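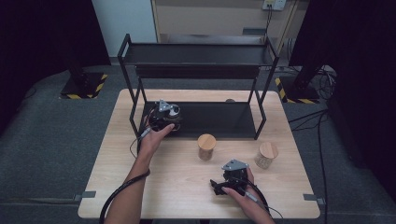

August, bench 2, rack and jar layout

Start 8:47. Two-tier black metal rack on the light wooden tabletop, set toward the back half. Two glass jars with round wooden lids, pale granular contents, in front of the rack. Tabletop clamped at the front corners. Rack is the Rudholm, jars are the Clindik pair from the kitchen shelf.

Fill is 400 g per jar, weighed with the lid off. Re-tare between jars; the scale drifts if left on.

Rack notes. The legs splay, so the usable width at the bottom is less than the catalogue width suggests. Measure between the feet, at table height. The lower panel sits just above the table and won't take anything underneath it. Clearance between tiers is enough for a lidded jar with 4 cm over, tight if you lift the jar by the lid. Grip the glass below the shoulder. The lids are a push fit and the domed top gives very little to hold.

Order used: jars down on the table first, rack squared to the back edge, then jars up one at a time, left one first. Going the other way means reaching across a loaded shelf.

Surface check with everything lifted off the wood.

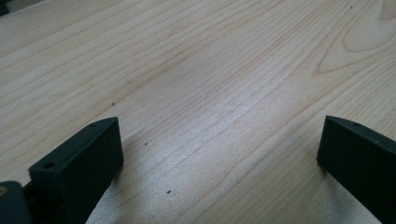 A few dark crumbs on the board, source unknown. Brush toward the front edge before the next layout, then a dry cloth. No spray on this top until we know what the finish is. Glare is strong across the middle of the board, so check for grit from the side as well, or by hand. The Trullton mat would cut the shine but it creeps under the rack feet. Left off for now.

To do: felt pads for the feet (Yoshida, grey, 8 mm), label the jar bases, enter the tare weights on the inside cover.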